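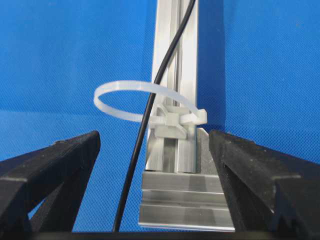
Cable tie apparently threaded through a mount on the upright, loop still open (item 2).

Greltmont Automation Working Practice Group
Minutes, 2023-07-15
Present: cell operations, maintenance, safety, stores. Apologies from Altex.

1. Previous minutes
Accepted with one change. The Taheri fixture is to be listed under maintenance.

2. Cable dressing on aluminum profile
The group went through the draft rule for ties placed by robot. Agreed wording:
Ties go through a mount fixed to the profile. A tie around bare profile is not accepted.
The cable must lie inside the loop before the tail is pulled.
Tails are trimmed flush with the head — no cut ends left where hands go.
Maintenance asked for a check on finger wear every 500 cycles. Safety wanted it at each shift start as well. Left open.

3. Hand entry to the cell
Nobody reaches in to straighten a tie with the arm enabled. Pause alone does not count as a stop. The sign at Ellovstead still carries the old text and will be replaced.

4. Stores
3,000 ties on order, natural color. Black ties stay with the outdoor jobs.

5. Actions
Cell operations: reissue the rule sheet with item 2 added.
Safety: new sign text.
Maintenance: written proposal on the wear check, 2 pages at most.

Next meeting in November, room 9.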